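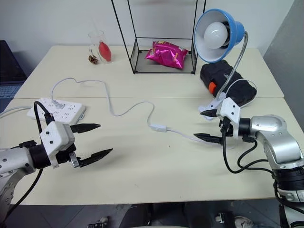 Two-arm bench with the desk lamp, power strip and wire shelf set out.

Equipment planning meeting, Pultevstead workshop, February

Present: Jelle Boersma (chair), Ching-wen Ng, Kausar Memon, Hanneke Hoekstra (minutes)
Apologies: Gervasio Acuña

1. Last minutes
Agreed, with one fix: the Bimham delivery was 28 boxes.

2. Second two-arm bench
Kausar has the quote from Custton and is thrilled with it! The lead time is down to 36 days, and they will hold the price until the end of the quarter. Ching-wen would love to have both benches going side by side by summer. Everyone in favor. Jelle to sign the order.

3. Spare fingers and cables
Long and very cheerful talk about spares. Hanneke asked for two full sets of gripper fingers per bench; Kausar thinks three, and won the room over. Cable sleeves to come out of the same line, capped at $500.

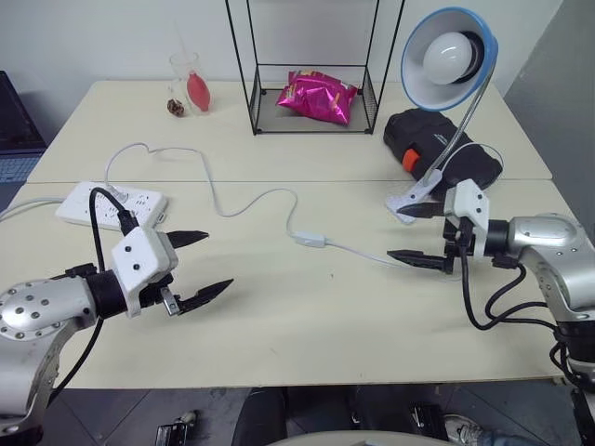 Ching-wen also wants a small budget for household items (lamps, cups, shelves, bags) so the tasks can change more often. Great idea, agreed at $68 a month. She will start a wish list, and all are welcome to add to it.

4. Luo training days
Two places offered. Gervasio has asked for one by email. Hanneke would be delighted to take the other.

Actions
Jelle: Custton order
Kausar: spares list, with part numbers
Ching-wen: wish list
Hanneke: book Luo places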